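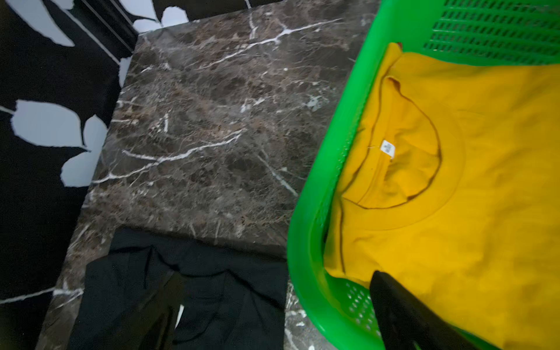
Folding spot: brown marble slab, green basket, one black piece to go.

Search posts
Search

1/ Laundry day. I quit folding on the bed and moved down to the floor. The slab is an offcut from Ferrand, brown with white veins. I paid 105 for it in July.

2/ It lies on the black rug with the pale leaves. Stone is flat and lint wipes right off. Dark clothes are hard to see on it, so I do those last.

3/ Black stuff gets shaken out first, then sleeves in, then in half. If there's a label I fold toward it so I know which side is the back.

4/ Basket stays on the right, within reach. I had a Trurska hamper before this. Two handles, both broke. Plastic with slots is fine for me.

5/ Someone asked if the slab is heavy. Yes. I don't move it. I vacuum up to it and lift the edge of the rug once a month.

6/ Towels next, then socks. Socks can wait.

Last updated: 17 November 2018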